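Reading time: 8 min

4. Rolling on the table: how players settle an unclear throw

4.1 Background to the section

The previous section dealt with written rules. In this one we turn to what players did when the written rules ran out. Most printed rulebooks for family games say how many dice to throw and when, and leave out what counts as a throw. A die may land against a book, fall on the floor, come to rest on a card, or be picked up by a child before anyone else has read it. Each household has some way of dealing with these cases, and the way is seldom written down.

Earlier work on games in the home has tended to look at winning and losing, or at how adults teach children to take turns. Disputes over a throw get little space. When they do appear they are usually handled as examples of cheating. We found very little cheating in our material. The arguments we recorded were nearly all about whether something that everyone had seen should be allowed to stand.

4.2 Households and sessions

The material comes from 39 households in Kornstead and the villages to the south of it. Each household was asked to play its usual games on its usual evenings and to keep a short diary of any point at which play stopped for a discussion. Families were not given games, and they were not asked to change the place where they played. Most played at the kitchen table. A few used the floor or a bed, and one played on a tray because the grandmother could not sit at the table for long.

Diaries were kept from January until the start of spring. Areti Tzanetos visited the households to collect them and to interview at least one adult and, where parents agreed, one child over the age of seven. Interviews followed the diary entries and were not otherwise structured. The diaries gave us 600 entries in which a throw was questioned. Two of us (Lougher and Samuel) read all the entries separately and sorted them by the kind of problem named, then met to compare. Where we had sorted an entry differently, Halyna Pasichnyk read it without seeing our notes and her reading was used.

Some entries were too short to sort. "Row about the dice again" appears in one diary on several pages with nothing further. These were kept in the set but are left out of the discussion below.

4.3 The edge of the playing surface

The most common problem was a die that left the table. Almost every household threw again in that case, and when asked about it people seemed surprised that there could be any other way. One father said that a die on the floor "is not in the game any more, it's just on the floor." In a handful of homes the floor throw counted as long as the die could be read without touching it. These were mostly homes where the game was played by adults, late in the evening, and where getting on with the game mattered more than the result.

There was less agreement about a die that stayed on the table but landed outside the board. Households that played with a box lid or a tray usually had a strict rule: outside the lid, throw again. Those that threw straight onto the table had no such line to refer to, and they had to decide on other grounds. Round tables came up several times in the interviews here. On a square table the players could speak of "your side" and "my side," and some had a habit of throwing toward the middle so that the die would stay in shared space. On a round table this was harder to point to, and players spoke more about distance from the board.

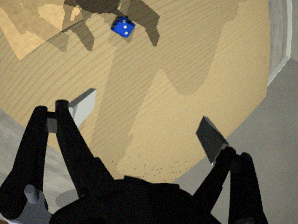
Figure 3

Distance itself was never measured. The word used most often was "silly," as in "that's a silly throw," and it covered both throws that went too far and throws that hardly moved. A throw that dropped straight from the hand was questioned nearly as often as one that rolled off toward somebody's cup. Adults let young children drop the die without comment up to a certain age, and then began to object. The age was not fixed. In families with several children, the younger ones tended to be held to the full rule earlier than the eldest had been, and the eldest was usually the person who insisted on it.

4.4 The tilted die

A die that comes to rest at a slant is the classic unclear throw, and there is a word for it in most of the households we visited. "Cocked" was the usual one. Two families said "drunk," and one said "leaner." The entries describe dice resting against the edge of the board, against a playing piece, on a crumb, in the fold of a tablecloth, and in one case on another die.

We sorted the ways of settling the matter into three groups. In the first, any slant at all means a new throw. In the second, the players test the die, most often by placing a second die on top of it. If the second one stays, the throw stands. In the third, the players remove whatever the die is leaning on and accept the face that comes up. The first way was by far the most common in homes with young children. The test with a second die was known in many homes but used in few, mainly those where at least one adult had played war games or role-playing games when younger. Gebhard Fankhauser, who ran the evening sessions at the Prothero Road library where we tried out the diary form, had seen the test used there by a group of retired men who treated it as settled law.

The third way caused the most trouble. Taking away the thing under the die can be done gently or roughly, and the person doing it has a stake in the result. Several households that began the winter with this rule had dropped it by the time the diaries were collected. One mother wrote that her sons had "become surgeons."

4.5 Who reads the die

We had expected the person who threw the die to be the one who read it out. In practice it was often the person sitting nearest to where it stopped. This caused no difficulty when the light was good and the dice were large. Poor light, small dice, or dice with worn marks led to a good deal of leaning over, and some of the sharper disputes started with someone picking up the die to see it better. Once the die had been lifted there was nothing left to check.

Households differed in how they treated a lifted die. In some, the word of the person who lifted it was taken. In others the throw was lost, whoever had lifted it. The second rule was described by parents as a way of teaching patience, and by children as unfair, particularly when a parent had been the one to lift it. We have 13 entries in which a parent lifted the die too soon and the child's throw was allowed to stand as the child remembered it.

Those entries are among the longest in the diaries. Parents seem to have felt that they owed the child something, and the child's memory of the throw was in most cases generous. No parent reported objecting.

4.6 Settling without a rule

Many entries show no rule being applied at all. The players looked at the die, someone said "again," and the die was thrown again. When we asked about this in interviews, people found it hard to say how it had been decided. Often the player with the least to gain had spoken first. If the leading player said that a doubtful high throw by someone else should stand, it stood at once. If the same player said that it should be thrown again, there was likely to be an argument.

The stage of the game mattered too. In the first few turns almost any doubtful throw was repeated, quickly and with good humor. Near the end the same kind of throw could hold up play for several minutes. Two households stopped a game over a throw and did not finish it that evening, and in one of these the board was left set up on the sideboard until the following weekend.

We do not think that a fuller rulebook would have prevented these stops. Three of the households owned a game whose rules did cover the tilted die, on the back page under "Other Matters," and none of the players we spoke to had read that page. Section 5 takes up the question of how house rules of this kind are passed on when children leave home and begin to play with others.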